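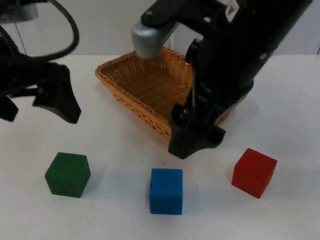
What is Waltik?

Waltik is a small workshop in Prenberg where members build and program robot arms together. We opened in October with 2 rented rooms and one long table. Today the workshop has 11 regular members, and the table is still the same one.

Most of us have another job in the day. We come in the evening to print parts, tighten screws and argue in a friendly way about cables. Our main project is named Bellamy. It is a pair of arms which shall learn to sort cubes by color into a basket, with both grippers working over the same space without touching each other. This last point takes the most of our time.

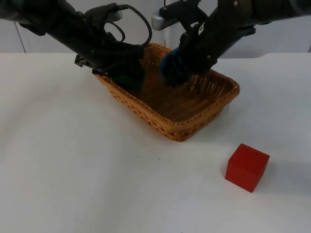 How can a beginner join?

Write to us and come on an open evening. The first month is free, and after it the fee is 70 per month, with tools and filament included. You do not need to own a robot. Some members started with no electronics at all and learned soldering in our second room.

The control board comes from Koltier, a shop in the same street, and the software is our own. We keep a notebook of every trial — the bad ones too — and we hope to reach 1,000 entries before we change the grippers again.

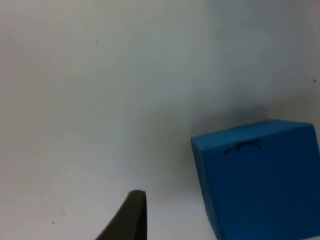
One member would add that the fingers matter more than the software, and that a new pair should be tested slowly for a full evening before anybody raises the speed. We have put this rule in the notebook, on the first page.

Page updated Jul 3, 2019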